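Lab trims robot training time by picking which demonstrations to keep

Posted 3rd September

A research group at Intarasuk has reported that a robot arm can learn a simple pick-and-place job from far fewer human demonstrations than it used before, provided the demonstrations are chosen with some care. The method, called Kasano, was presented to staff and students at the institute's open session this week.

The task in the study is a plain one. The arm has to pick up a small toy car from a table and put it in a plastic bin.

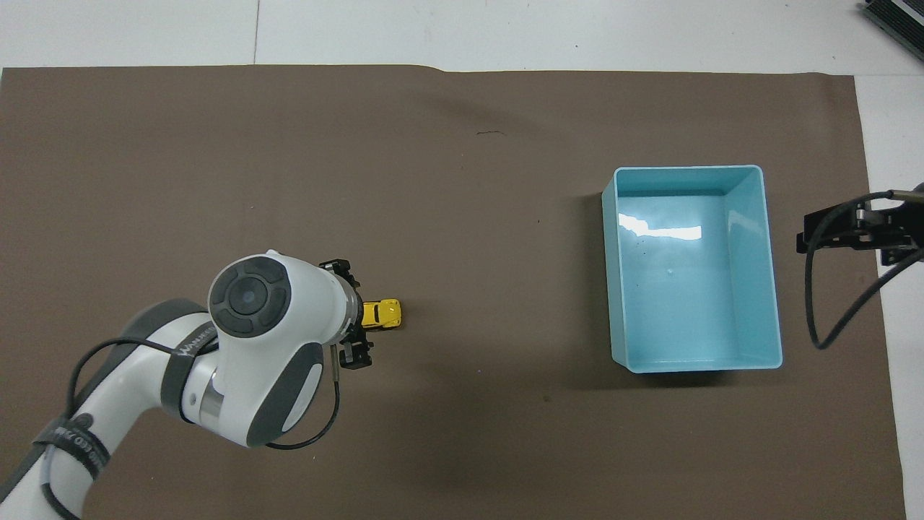
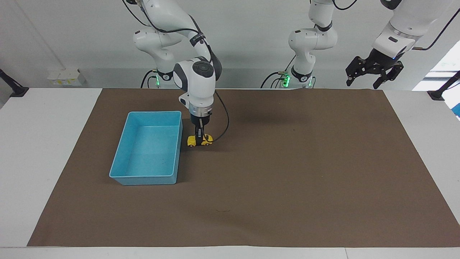 The gripper at the yellow toy car, with the light blue bin still empty.

Robots of this kind are often taught by example. A person guides the arm through the job again and again, and a computer model is trained on the recordings. The trouble is that many of the recordings say much the same thing. Kulap Kaewkla, who led the work, said her group used to collect as many as it had time for and train on everything.

"We had a large pile of very similar motions and very few of the awkward ones," she said. "The model was good at the easy starts and poor at the rest."

Kasano sorts the recordings before training. It compares the path of the arm in the last stretch before the fingers close, and groups together the ones that match closely. Only a few from each group are kept. Where a group has hardly any recordings in it, the software asks the operator for more of that type, such as a car lying at an angle the arm has seldom met.

In the toy car task the group began with 60 demonstrations and ended up training on 10. The smaller set did as well as the full one on the group's own tests, according to the report, and it did better when the car was turned so that the gripper had to come in from an unusual side. Training time dropped as well, though the report does not give a figure that could be compared with other labs.

Jirayu Phetsri wrote the sorting software and ran most of the trials with Jintana Suksawat. He said the last stretch of the motion turned out to matter more than the group had expected. An earlier version compared whole recordings from start to finish, and it kept treating two demonstrations as different when the only change was how long the operator had waited before moving.

"People pause. They look at the table, they think about it," Phetsri said. "That was filling up our groups with nothing useful." The current version ignores the pauses.

The report lists several limits. All the trials used the same type of arm and gripper, and the objects were small and rigid. Soft items such as cloth have not been tried. The bin was also kept open and easy to reach, so the placing half of the job was seldom where a trial went wrong – most failures came at the grasp.

Thanakorn Phuthong, a engineer at the automation firm Cusent who attended the session, said the approach looked practical for small shops that cannot spare a worker for days of demonstrations. He would like to see it tried on parts that shine or roll, which give his own customers the most trouble.

The group plans to test the method next on jobs that need two arms working together, where a single demonstration takes longer to record and there is more to be saved by recording fewer. Suksawat said that work should be ready to report in February. The sorting software will be shared with two partner labs before then, and a wider release will depend on what they find.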